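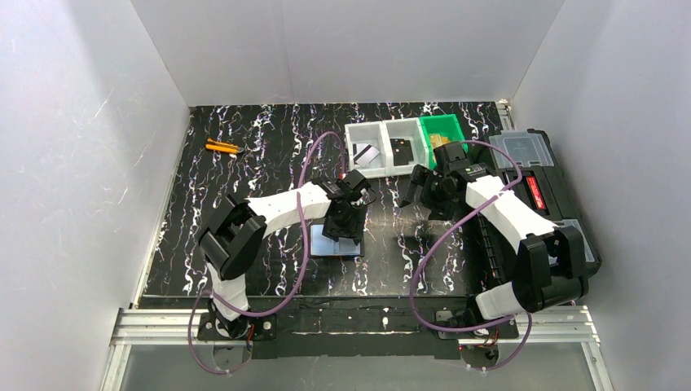

Courses > Robot Learning Lab > Unit 4 > Collecting Demonstrations

Unit 4 handout: Collecting demonstrations
Instructor: Oona Lahtinen. Lab sessions: Benjamín Urrutia.

Reading for this unit: Wasilewska notes, sections 2 and 3.

A demonstration is one full run of a task by a person operating the arms, saved from start to finish. The policy you train in Unit 5 only knows what your demonstrations contain. If every run starts with the bins in the same spot, expect trouble when they move.

Each pair records 40 demonstrations on the two-arm station. The shared set from July has 775 and you may add it to yours for training, but keep it in a separate folder.

Before recording

Run the homing script and wait for both arms to stop. Check that the cables have slack at full reach. If a loop catches on an elbow, stop and call Benjamín. Set out the bins, the toolbox and whatever small items your task uses. Shift the bins a little between runs and change their angle. Items you are not using can stay on the table, and we want some runs with them there.

During a run

Move at a steady pace. Long pauses get learned as pauses. An arm that has no job at the moment should be parked with its gripper open, clear of the other arm. If you miss a grasp, back off and try again in the same run, then tag it "recovery". If you drop something off the table, end the run and tag it "discard".

Do not reach into the workspace while the arms are enabled.

After recording

Play back every run at double speed. Look for dropped frames and for a gripper that hides the item during the whole grasp. Write one sentence per run saying what was done, in plain words: "put the card in the left bin", not "task 3 ok".

Upload to the Sterwood folder by 2019-09-17. File names use your pair number and the run number, nothing else.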